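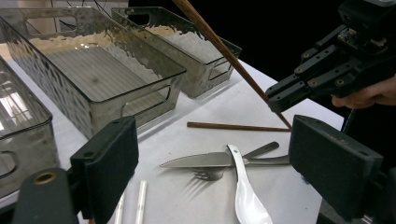
Chapter 5
Backup Copies and the Restoration of Files

Learning Objectives

After completing this chapter, the student should be able to:

Define the terms backup, archive, synchronization, and restore point.
Distinguish a full backup from an incremental backup.
Select a retention period suited to a given kind of record.
Carry out a test restore and record the result in a log.

Key Terms

archive, backup set, full backup, incremental backup, off-site copy, retention period, restore point, synchronization, test restore

5.1 Introduction

In the previous chapter, students learned how files are stored on a disk and how an operating system keeps track of them. The present chapter considers what happens when those files are lost. Loss may result from a failed drive, a stolen laptop, a faulty update, or a user who deletes the wrong folder. The last of these is very common in offices, and it is the case with which the chapter begins.

A backup is a second copy of a file, kept in a separate place, from which the file can be restored. Both parts of this definition matter. A second copy kept on the same disk will be lost when the disk fails. A copy on a separate disk that cannot be read, or whose password has been forgotten, does not meet the definition either.

5.2 Opening Case: The Flandell Design Office

Flandell is a small firm that prepares printed catalogs. At the time of this case the firm kept its working files in a shared folder, which was synchronized to every computer in the office. The office manager, Darlene Cloutier, had been told by a former supplier that the shared folder "was the backup," and the firm had made no other arrangement.

One morning in February, a designer cleared space on her laptop by deleting a folder of finished artwork. The synchronization program did what it was designed to do and removed the same folder from each of the other machines. The loss was noticed 17 days later, when a customer asked for a reprint. The service kept deleted files for a limited time, and that time had passed.

Part of the artwork was recovered from e-mail attachments. The remainder - 200 page layouts in all - had to be drawn again from printed copies. Anwara Munshi, who was asked to review the incident, reported that each program had worked correctly and that the firm had relied on one of them for a purpose it did not serve.

Students should keep this case in mind as they read. Several of the review questions at the end of the chapter refer to it.
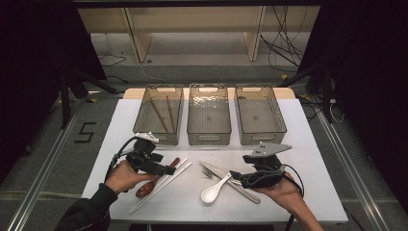

5.3 Synchronization and Backup Compared

Synchronization keeps two or more copies of a file the same. When one copy is changed, the others are changed to match. This is useful to a person who works on a desktop computer in the morning and a laptop in the afternoon. It also means that errors travel. A damaged or deleted file is soon damaged or deleted everywhere.

A backup program works on a schedule. Each time it runs, it saves the state of the files at that moment, and that saved state is called a restore point. Earlier restore points are left as they were. A user who finds a mistake in a file today may therefore return to the version saved last week, provided that it is still within the retention period.

The retention period is the length of time for which restore points are kept. In the exercises for this chapter, the period is 30 days unless the instructions state otherwise. Tax and payroll records usually call for a much longer period and are treated separately in Section 5.6, under archives.

5.4 Full and Incremental Backups

A full backup copies every selected file. It is simple to understand and simple to restore, but it takes more time and more space than the other methods. An incremental backup copies only those files that have changed since the last backup of any kind. It runs quickly and uses little space. To restore from it, however, the program needs the last full backup and every incremental backup made afterward - if one of these is missing or damaged, files saved in it may not be recoverable.

Most offices combine the two. The practice files supplied with this book use the schedule of the Nerkumdale branch library, where a full backup is made once a week and an incremental backup is made each night. The schedule was drawn up by Bienvenido Cabrera and is reproduced in full at the end of Section 5.5.

Before continuing, students should open the practice files and find the most recent full backup in the set. Write down its file name and its size. Both will be needed for Exercise 5.1.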